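Growing Tulips in Crates for Cutting

If you've got a driveway, a patio or a strip of gravel by the garage, you can grow tulips for the kitchen table. I do mine in crates. I started because our front bed is mostly roots from a maple that doesn't want company, and I've stuck with it because crates are so much easier to plant, water, move around and clean up after. You also get to pack the bulbs in like eggs in a carton, and that means a lot of flowers from a small spot!

I'm in Corkville, up at 2965 feet, so my winters are properly cold. If you live somewhere mild, skip down to the part on chilling before you buy anything.

What you need

Plastic crates with holes in the sides and bottom. Mine are the stackable black Fusico ones, but bulb trays, old milk crates and bread trays all work as long as they're at least eight inches deep. Newspaper or landscape fabric to line them. Potting mix, the cheap kind (I reuse mine for one more season on lettuce). Bulbs. A square of chicken wire for each crate, and I mean it about the chicken wire. More on that in a minute.

You don't need bulb fertilizer. A bulb already has next spring's flower packed inside it when you buy it, and if you're growing for cutting and tossing the bulbs afterward, feeding them is money spent on the compost heap. I bought a box of bone meal my first year and the only one who enjoyed it was the neighbor's beagle.

Ordering

Order in July. I know. It's ninety degrees and you're thinking about tomatoes. But the good colors go early, and most places won't ship until it's planting time anyway, so you're only reserving them. I get mine from Tovbridge, who sell in bags of fifty and will swap a bag out if it turns up moldy.

For cutting, look for the words "single late," "Triumph" or "Darwin hybrid." Those have the long stems. Doubles are gorgeous and I always grow one crate, but the heads are heavy and a good rain will lay them flat. Skip anything sold as "rock garden" or "dwarf" unless your vases are egg cups.

My favorite pink for the last few years has been one sold as Carrasco. Sturdy, good tall stem, opens slowly. If you can't find it, any mid-season pink Triumph will do the same job, and once they're in a jug on the table nobody's checking labels.

When the box comes, open it right away and let the bulbs breathe. Squeeze a few. Firm is good. A little blue dust on the skin is fine and rubs off, but soft or smelly ones go in the trash. Store the rest somewhere cool and dry, and keep them away from apples! Ripening fruit gives off a gas that can kill the flower inside the bulb, and you won't know until spring when you get a nice crop of leaves.

Planting the crates

Wait until your nights are down in the forties. For me that's well after the last of the zinnias. Plant too early and the bulbs sit in warm wet soil and rot.

1. Line the crate. Two or three sheets of newspaper is plenty. It only has to hold the soil in until the roots take over.

2. Fill it a bit less than halfway with potting mix and shake it level.

3. Set the bulbs in, pointy end up, nearly touching. I get 47 in one of my crates, and I know that because I write it on the tag (a habit I picked up from my mother, who labeled everything including the label maker). Leave just enough room between them to poke a finger in.

4. Cover with four inches of mix. Press down gently with your palms.

5. Water until it runs out the bottom. Then leave it alone.

6. Lay the chicken wire on top and fold the edges down tight over the rim. Squirrels can smell fresh tulip bulbs from the next county. The shoots will grow right up through the gaps, though if you use the finer mesh you'll need to take it off once you see green.

Stick a tag in each crate with the name and color. Pencil lasts longer than marker out in the weather. My marker tags were blank by February and I spent that whole spring guessing.

Chilling

Tulips need a long cold spell, twelve to sixteen weeks below fifty degrees or so, or they'll bloom on stubby little stems down among the leaves. Outdoors in a cold-winter place, that takes care of itself. I push my crates together against the north wall of the garage and heap leaves around the sides so they don't freeze solid from every direction at once.

If your winters are warm, chill the bulbs dry in a paper bag in the fridge (no fruit in there, same reason as before) and plant them after New Year's. Or buy them pre-chilled and save yourself the fight over the crisper drawer.

Check the crates every couple of weeks over winter. If you push a finger in and it's dusty dry, give them a drink on a day above freezing. More crates get lost to drying out under a roof overhang than to cold. I lost three that way in one winter, all in a row, bone dry under the eaves with snow piled up two feet away.

Spring

Once the noses are up, drag the crates into the sun and start watering for real. Crates dry out much faster than a bed does. In a warm week I water every morning with my coffee in the other hand.

You can stretch the season by leaving half of them in the shade for a while. The ones on my north wall run a good week behind the ones by the front steps, so when the first batch is finishing I've got another coming. It's the closest I've ever come to being organized.

Cutting

This is where people wait too long. You want the bud colored up but still closed, maybe with a bit of green left at the base. Press it lightly from the sides and it should feel like a marshmallow, not like a rock. Cut then and you'll have a week or more indoors. Cut when it's wide open and you'll be sweeping up petals by the weekend.

Go out early, before the sun's on them. You can cut low with snips, but what I do, and what Yaqin Feng down the road talked me into when she saw me sawing away with kitchen scissors, is pull the entire plant, bulb and all. Grab it low, give a steady tug, and cut the bulb off afterward. You gain a couple of inches of stem that would've stayed underground. She grows for the Wednesday market and pulls hers by the armful, so I figured she'd know.

Strip off the lower leaves but keep one or two up top, they look nice and help hold things up in the vase. Roll the bunch in newspaper like a cone, snug up past the heads, and stand it in deep cool water for a couple of hours. They drink, they straighten, and they come out with some backbone. If you skip that step they flop all over, and I'll admit I sometimes skip it on purpose for a low bowl.

Storing extras

If everything's ready at once (it will be, some April), pull the plants with the bulbs still on, wrap them in dry paper and lay them flat in the fridge. Dry, no water. They'll keep two weeks easily. I once held back 26 stems for my sister's birthday dinner and they looked like wet laundry when I took them out. Fresh cut, paper cone, two hours in water, and they stood right up.

In the vase

Cool water, only a few inches deep, and change it every other day. Snip the ends each time. Keep them off the radiator and out of the window. Tulips keep growing after they're cut and they lean toward the light, so give the vase a turn when you walk by. No daffodils in with them unless the daffodils have sat in their own water overnight, the sap is rough on tulips.

They'll open wider every day and the color softens as they go. I like the pinks best toward the end, when they've gone big and rounded and the streaks in the petals start to show.
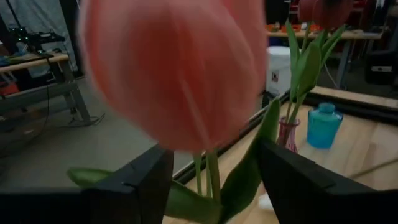 When they're done, compost the lot and tip the old mix into the lettuce bed. Hose the crates out, let them dry, and stack them somewhere you'll be able to find them in the fall. Mine go behind the snow shovels, with the chicken wire folded up inside the top one.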